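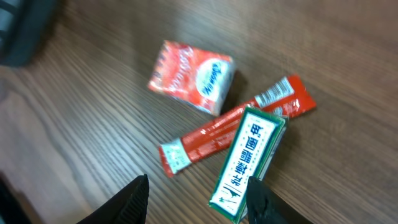
Red packets and a slim green-edged box on the wooden table

Sachet swap table moves to Grundside
4 January 2021

If you've got a drawer full of little packets and sticks you never got round to opening, I have good news! The Plakstead swap table is back, and it has a new home in the side room at Grundside. I popped in this morning to help set up and ended up staying far too long (the kettle was on).

It works as it did at Tovar. You bring unopened packets, boxes and sachets, leave them on the table and take home whatever you fancy. Anything past its date goes back in your bag, please. Last time we swapped 1416 items between August and Christmas, and almost 40 households joined in, so do come early if you're after something particular.

The table itself is a lovely big brown thing with a stripy grain, given by Stevetard when they cleared their old showroom. I've already been told off for putting a mug on it without a mat. 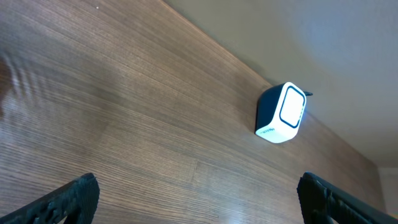
The little white and navy cube at the wall end of the table

We've kept the far end for small odds and ends, plugs and adapters and that sort of thing, so have a rummage at home for those too. Label them if you know what they belong to!

Doors open at 10 and we pack up at 4. Bring your own bag, and use the side gate, as the front one sticks.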